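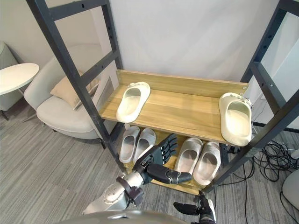 Zapatero Mockus: guía de montaje y organización

Sección 3. Colocar las baldas y ordenar las zapatillas

¡Ya tienes los dos laterales de pie! A partir de aquí el zapatero empieza a parecer un zapatero, y es la parte que más nos gusta de todo el montaje. En esta sección vas a fijar las dos baldas de madera, comprobar que la estructura asienta bien y repartir el calzado de diario: chanclas de pala, zapatillas de casa y todo lo que suele acabar amontonado junto a la puerta.

Si todavía no has unido los travesaños a los montantes, vuelve a la sección 2. Con los laterales a medio apretar las baldas entran torcidas y luego cuesta el doble corregirlas.

Antes de empezar

Necesitas las dos baldas, la bolsa de tornillos Z, la llave que viene en la caja, un destornillador de estrella y un nivel pequeño (el del móvil vale perfectamente). Extiende una manta o el propio cartón del embalaje en el suelo para no marcar la madera.

Una persona puede hacerlo sola, pero entre dos se va mucho más deprisa: una sujeta la balda y la otra atornilla.

3.1 Elegir la altura

Los montantes metálicos llevan agujeros a intervalos regulares, así que la altura la decides tú. Para chanclas y zapatillas bajas puedes acercar bastante las baldas. Si piensas guardar botines, deja más hueco abajo.

1. Apoya una zapatilla en el suelo, junto al lateral, y mira hasta dónde llega.

2. Añade un palmo por encima. Ese espacio es para la mano, ¡no para más zapatos!

3. Marca con un trocito de cinta el agujero elegido en los cuatro montantes.

4. Cuenta los agujeros desde abajo en cada montante y comprueba que coinciden.

Nota: el error más frecuente de todo el montaje está en el paso 4. Un agujero de diferencia apenas se nota a simple vista, pero en cuanto pones algo con suela redondeada se va deslizando hacia el lado bajo.

3.2 Fijar la balda inferior

Empieza siempre por la de abajo, que da rigidez al conjunto y te deja las manos libres para la otra.

1. Presenta la balda entre los dos laterales, con la cara buena hacia arriba.

2. Introduce los tornillos de los extremos y gíralos a mano, solo unas vueltas.

3. Coloca el nivel en el centro, primero a lo largo y después de delante hacia atrás.

4. Aprieta en cruz: delante a la izquierda, detrás a la derecha, y luego los otros dos.

Precaución: no uses atornillador eléctrico en este paso. La madera cede antes de lo que parece y un tornillo pasado de rosca ya no vuelve a agarrar.

3.3 Fijar la balda superior

La balda superior tiene un reborde levantado en la parte de atrás. Es un detalle pequeño y nos encanta: hace de tope y evita que el calzado se caiga por detrás cuando lo empujas con prisa.

1. Gira la balda hasta que el reborde quede en el lado trasero del mueble.

2. Apóyala en su sitio y presenta los tornillos sin apretar.

3. Pon una mano encima y balancea suavemente. Si cabecea, afloja un poco y vuelve a asentarla.

4. Aprieta en el mismo orden que la inferior.

5. Repasa ahora todos los tornillos de los travesaños, también los de la sección 2.

Precaución: mantén los dedos fuera del hueco entre la balda y el lateral mientras aprietas. No te subas al zapatero ni lo uses de banco, ni siquiera para atarte los cordones.

3.4 Repartir el calzado

¡Llega lo bueno! No hay una única manera correcta, pero después de montar muchos en casa propia y ajena hay un reparto que nos funciona de maravilla.

1. Arriba, lo que te pones cada día. Queda a mano y se guarda sin agacharse tanto.

2. Abajo, los pares que comparte la casa: las chanclas de las visitas, las de bajar a la piscina, las de repuesto.

3. Orienta todas las punteras hacia el fondo. Así coges la zapatilla por el talón y la balda se ve mucho más tranquila.

4. Junta los dos pies de cada par antes de pasar al siguiente, con la suela entera apoyada en la madera.

5. Deja tres dedos entre par y par.

Nota sobre las suelas gruesas: las chanclas de suela moldeada y redondeada ocupan más fondo de lo que uno calcula. Si asoman por delante, empújalas hasta el reborde. Una zapatilla que sobresale acaba en el suelo con el primer roce de un abrigo.

Nota sobre los adornos: si llevas colgantes o figuritas prendidos en la tira, ponlos mirando hacia arriba y procura que no rocen con la zapatilla vecina. Además vienen estupendamente para distinguir pares del mismo color. Lurdes Mota, de nuestro equipo de montaje, usa uno distinto para cada miembro de la familia, y desde que nos lo contó la mitad de la oficina la ha copiado.

3.5 Comprobación final

1. Empuja el lateral con la palma, a media altura. No debería moverse.

2. Mira si las cuatro patas tocan el suelo. Si una queda en el aire, ajusta el taco.

3. Retira del paso los cables y las alfombras que puedan engancharse con las patas.

4. Pasa un paño seco por las baldas y guarda la llave con este manual.

Repite el apriete cuando el zapatero lleve un par de semanas en uso. Si te falta algún tornillo de la bolsa Z, pide el recambio 253 indicando el color de tu estructura.

Sigue en la sección 4: añadir una tercera balda.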